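Print this page | E-mail this job

Robotics Software Engineer, Manipulation Planning
Matuven, Hammont office
Posted Dec 10, 2018

Matuven builds control and planning software for two-arm handling of cloth. The perception group at Jotesmont produces the garment state estimates; the Hammont office turns them into motion. We are hiring one engineer for the planning side, reporting to Ebere Adebisi.

The position covers the code between a grasp proposal and the trajectory sent to the arms. At present this is a C++ library with Python bindings, called Matei, and a set of replay tools that run recorded demonstrations through the planner offline. The recorded set stands at about 3,000 episodes, mostly folding and turning of knitwear and shirts.

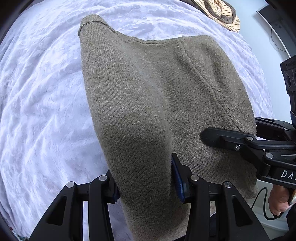

The main open problem is regrasping. The planner picks a second contact point from a partial view of the fabric, and its cost function handles flat cloth much better than cloth that hangs in folds. The person hired will own that cost function and its test suite.

Duties:
- Maintain and extend the two-arm planner in Matei
- Write time alignment and validation tools for demonstration logs
- Reduce planning latency, with a target of 40 ms per regrasp query
- Review changes to the controller interface with the Jotesmont group

Required:
- 4 years of work in C++ on Linux
- Working knowledge of kinematics, collision checking and numerical optimization
- Experience debugging software on physical hardware

Useful but not required: ROS, deformable object simulation, camera calibration.

The job is full time and on site, with travel to Jotesmont two days a month. The start date is open, but no later than July.

Send a resume and a code sample to Ebere Adebisi through the application form. Applicants who pass the first review get a take-home exercise using a small set of replay logs, followed by a technical interview in Hammont.

Shares: 2 | Comments: 0

Related openings
Controls Engineer, Gripper Firmware (Hammont)
Perception Engineer, Garment State (Jotesmont)
Build and Release Engineer, Matei (Hammont)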